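Can a Machine Do the Washing-up Yet?

Readers of this blog will know that I have spent a good part of the year asking whether machines are ready for ordinary chores. The question was put to me again in February, when Zdeňka Kollár of Veston wrote to ask whether her firm should set money aside for a kitchen assistant in its staff canteen. My reply ran to several pages. A shortened version is given below, with her permission.

The first point concerns simulation. Most of the practice that a household robot receives today takes place in a rendered kitchen, where a failed attempt costs nothing and the worktop can be reset at once. The Hurotier trials, which I have followed since they began, work in this way. Each chore is attempted 200 times before any result is recorded, and the views from the gripper are kept for review. 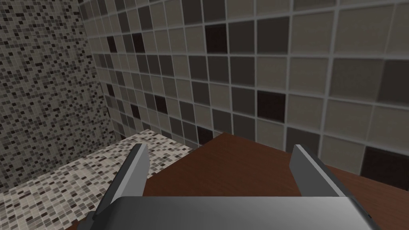 Simulated kitchen, seen from the gripper. Nothing is held between the fingers.

Reviewers at Hurotier are asked to look at such views before they look at the scores. I consider this a sound rule. A score says that a task was or was not completed within the time allowed, which in these trials is 600 seconds. It does not say whether the machine spent most of that time in the wrong part of the room.

The second point concerns grasping. On the simplest task in the set, picking up one rigid object and holding it, the reported success rate is 95 per cent. That figure is often quoted by suppliers, and Veston had been shown it twice. It should be read with care. A rigid object with a narrow neck gives two flat fingers a natural place to close.

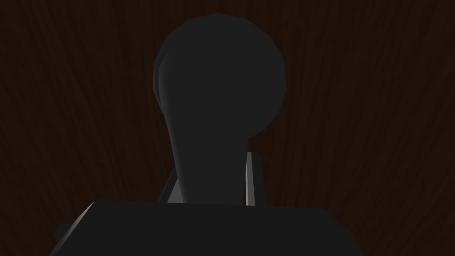

A damp cloth gives them no such place, and neither does a stack of plates. The Quintanilla task list, which Hurotier adopted last year, contains both, and I would ask any supplier for those results before discussing price. Where they are not available, the buyer should assume that they are poor.

The third point is one of supervision. Wumenico, whose canteen is similar in size to Veston's, budgeted for 2 members of staff to stand by during its own pilot. They were needed for the whole of it. The work was done — slowly, and with a good deal of help — but no hours were saved.

My advice to Ms Kollár was therefore to wait, and to ask again once the cloth and plate tasks have been reported in full. She has accepted it for the present budget. I shall return to the matter of dishwasher loading in a later post, as several readers have written to say that I was too generous to it last time.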